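Heststead Opens Its Phone-Free Reading Room

Heststead, Sat 10 June

I've been wanting to tell you this one for months! Our little library on Ristby Lane finally has its quiet room back, and I mean quiet. We moved 2,000 books upstairs, put in 70 new chairs (the squeaky ones are gone, thank goodness) and kept the big Zeman windows just as they were.

Gondeck Builders did the work and they finish the porch in September. Doors open at nine, and coffee stays in the hall, please.
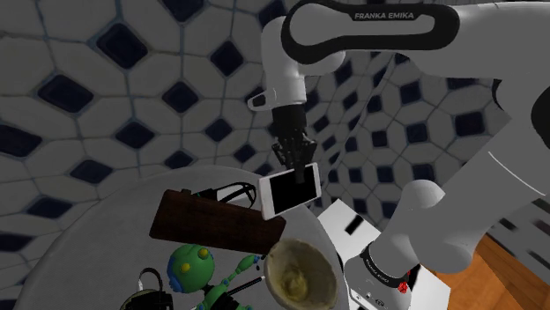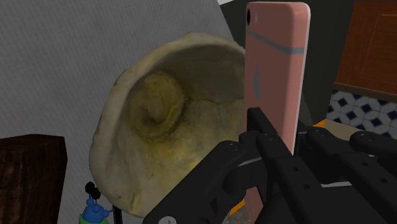 Membership is still free, and we'd love to reach 3,000 cardholders this year. Stop at the front desk with something that has your address on it and we'll set you up. Phones, whether white or pink like those two, go in the lockers by the stairs before you head up. Story hour stays downstairs, as loud as ever.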